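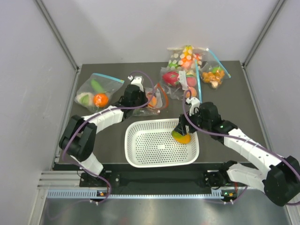

Komari Community Pantry
Fruit sorting notes, 1 of 7
The Pantry has updated its guidance on the handling of fresh fruit at the sorting tables. The notes in this thread apply to all shifts from August onward.

2 of 7
Baskets. Fruit for the front shelves goes into the shallow white baskets with small round holes in the bottom and sides. The holes allow air to reach the fruit from below. Deep crates remain in use for potatoes and onions only.

3 of 7
Mangoes and other soft fruit are to be lowered into the basket by hand height, never dropped. A single layer per basket is the rule. Fruit that does not fit should wait for the next basket.

4 of 7
Bagged fruit. Items received in clear plastic bags are kept apart from the basket until the bag has been opened and the contents checked. Bags without holes should not be placed on the shelves overnight.

5 of 7
Washing. Baskets are rinsed at the end of each shift and left upside down on the Velow rack. Please do not stack them until they are dry. Cracked baskets may be left at the MacDonald Street door for replacement.

6 of 7
Supply. The Pantry received 200 new baskets this summer through the Clenent grant. A further 300 are on order for the two branch sites, which will also receive printed copies of these notes.

7 of 7
Households may take fruit from any basket on the front shelves during opening hours. Questions about sorting or donations of fresh produce may be sent by reply to this thread or raised at the front desk before 4 p.m.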